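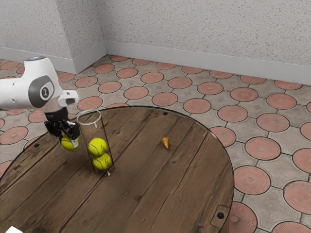 According to one Clillurley user, step 4 in the last edition was wrong: the form does not check a date of birth against the age at death, and it let a notice through with the man enlisting before he was born. The user is right. We have rewritten the section and taken out the sentence that said Volero "catches errors". It catches very few.

6. Entering a life history

Before you start, have the family's draft next to you, along with any papers they have lent you. Do not work from memory of a phone call. Volero saves each screen when you press Next, and only then.

1. Open the notice and choose Life History. If the tab is grey, the name and date of death have not been filled in yet.

2. Enter the birth details. Place of birth is free text. The drop-down that appears as you type is built from earlier notices, including the misspelt ones, so read what it offers before you accept it.

3. Enter the parents and the person's place among the children. "Second of seven" is a family's memory and is usually sound, but children who died young are sometimes left out, and relatives may disagree. If they do, leave the field blank and write "one of a large family" in the main text.

4. Enter the age at death by hand. Volero will offer a figure of its own. Work it out yourself from the two dates and see whether you agree.

CAUTION: Where the birthday falls in the same month as the death, Volero's figure can be a year out. The makers say this was put right in release 3. We still see it.

5. Add any military service, one period to a row. Someone who served, came home and was called back needs two rows. Do not join them up, or the notice will claim years in uniform that were spent behind a shop counter.

Note: Rank is the field most often improved by affection. Ask for a discharge paper or a pay book. If there is neither, give the branch and leave the rank out. The same goes for medals.

6. Add working life. Put the firm's name as it was then. Volero will try to swap old company names for current ones if "Tidy names" is ticked, and it is ticked by default. Untick it.

7. Press Build Draft. The program turns your rows into paragraphs. Expect to rewrite most of them. It is fond of "proudly" and "beloved", and it adds both whether or not the family used them.

8. Check the length. A standard notice in the Standwood pages is 125 words. Longer notices are accepted and charged by the line. The counter on screen leaves out the heading, but the bill includes it, so tell the family the price from the Preview page and not from the counter.
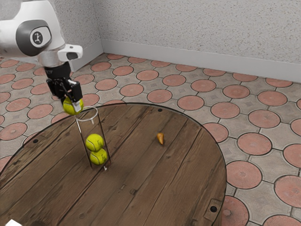 Standwood Notice Desk Guide, page 41

7. Checking and sending

1. Print the draft. People miss things on a screen that they see at once on paper, wrong surnames above all.

2. Read the dates aloud to a second person who has the family's draft in hand. If you are alone in the office, wait until someone is in.

3. Send the proof to one named relative, chosen by the family. Volero can send it to everybody on the contact list with a single click. We advise against this. You will get several sets of changes back and some will contradict each other.

4. When the relative agrees in writing, set the status to Approved. Approval given by phone does not count, however clear it seemed.

5. Press Send. The deadline for the Saturday pages is noon the day before. A green tick means that the file has left your machine. It does not mean the paper has it. Wait for the receipt number by e-mail.

Note for Hourani branches: your notices go through head office first, so the receipt comes from there. If you have heard nothing by two o'clock, ring them.

Error 691

This appears when a notice holds two different spellings of the same surname. Sometimes that is a mistake, and sometimes the family changed the spelling when they moved. Ask. If both are correct, choose Keep Both and type a short reason in the box.

CAUTION: Do not choose Repair. It picks the spelling used most often in the notice and changes all the others, including those inside quoted letters. There is no undo, and the earlier draft is not kept.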